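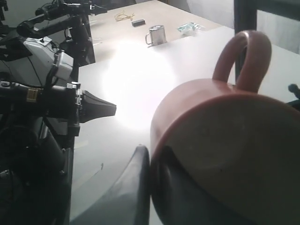 A mug on its side on the Grutside bench, one finger of the gripper against the wall just below the rim.

The case for building a robot arm in a shared workshop is usually made in terms of cost, and the cost argument is weak. Ours at Grutside has taken 400 hours of members' evenings. Priced at any sensible rate, those hours would have bought a finished arm with a warranty. The better case concerns faults. A person who has assembled a joint knows what a loose one feels like, and a person who has only unpacked one does not.

My complaint is with how such builds are judged. Most home projects are tested on foam cubes, and most of the write-ups I read stop there. A foam cube forgives nearly everything. It compresses under the fingers, so the grip force can be wrong by a wide margin. It looks the same from each side, so the wrist camera has no orientation to get wrong. It has no hole in it.

A ceramic mug has a hole, a handle and a hard glaze. On its side it presents a curved wall that can roll as soon as a finger pushes off-centre. The handle is the obvious thing to grasp and often a poor choice, as the weight then hangs well away from the fingers and the mug swings. The rim is thinner and easier to hold, but one finger must go inside, where the camera may not see it. Each option requires a decision that a cube never asks for.

We keep a steel cup on the same table for the opposite reason. Brushed metal reflects the lamps and confuses anything that finds objects by brightness. The pale tabletop does the same on its own account. There is a patch of glare in the middle that washes out to nearly pure white, and for 2 months members asked for a matt black cloth to cover it. I argued against the cloth and still do. Kitchens have pale worktops and overhead lights. A detector that needs a black cloth has been tuned to the cloth.

The same goes for clutter. The Torkundale group, whose build notes are otherwise excellent, clear their bench before each run and report success rates accordingly. I would sooner see a lower figure from a table with a cable on it. Our own figure on the upright mug last July was 40 attempts with 3 drops, which sounds respectable. We have no comparable figure for the mug lying down, and until we do I don't think we should quote the first one without saying so.

There are fair objections. Mugs break, and a shared workshop has other people's feet in it. Repeatability suffers when the object can roll between attempts. The Tunditz guide recommends simple blocks until the arm holds its calibration for a full session, and I accept that order of work. Blocks are a proper instrument for finding backlash in a joint. My objection is to stopping at blocks and calling the result a gripper.

There is also the matter of wiring. Cables routed along the outside of the links are ugly, and visitors remark on it. Leave them there. An internal run looks better and turns a short repair into a long one. The Ondieki controller board can be swapped in a single Wednesday session provided every connector can be reached with the arm in place — once the runs are hidden, the shoulder has to come apart first.

I would ask anyone publishing a home build to include one hard, awkward household object, tested in the position it would fall into, with the failures counted.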